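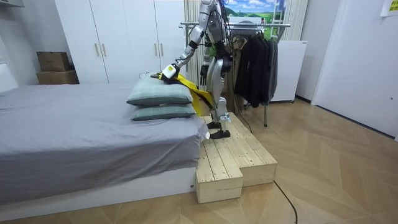 Service notice: Josora arm cable, loss of grip when leaning forward

Applies to: Vimura humanoid, gripper arm version, with Josora cable part 3602

Search products, parts, manuals
Go

What goes wrong

On units fitted with cable 3602, the gripper can let go without warning when the robot leans over a low surface such as a bed and reaches down. The arm holds its position but the gripper loses power. The controller logs fault 38 and carries on with the task as if the item were still held.

We traced the fault to the connector at the shoulder. When the knees are bent and the trunk is tipped forward, the cable pulls tight over the back and the plug works partly out of its socket. It may seat itself again when the robot stands up, so a unit can pass its startup check and still have the problem.

No injuries have been reported. One customer, Harries, had a robot drop a bedside lamp.

What to do now

Stop all lifting work above people, pets or glass. Pillow, sheet and strap work may go on if someone stays at the stop button.

If the robot works from a step platform, keep loose cable clear of the steps and of both feet. Do not tie the slack to the leg covers. A tied cable makes the fault more likely and can trip the robot when it steps down.

If fault 38 shows in the log, press stop, support the arm by hand, and switch off at the main unit. Do not clear the fault and restart.

Replacement part

The Briltus locking cable replaces 3602. It is longer and has a screw collar at the shoulder end. The change takes one person 24 minutes with the standard tool kit. After fitting, run the lean test from the service menu for 500 cycles with nothing in the gripper.

Cables bought since September already have the collar and need no change. Check for the metal ring before ordering.

The cable is free for every affected unit, in or out of warranty. Send the serial number and a copy of the fault log to Ctibor Pešek in the parts office. Old cables should be cut in two and thrown out, and we do not need them back.

Last updated: Fri 14 January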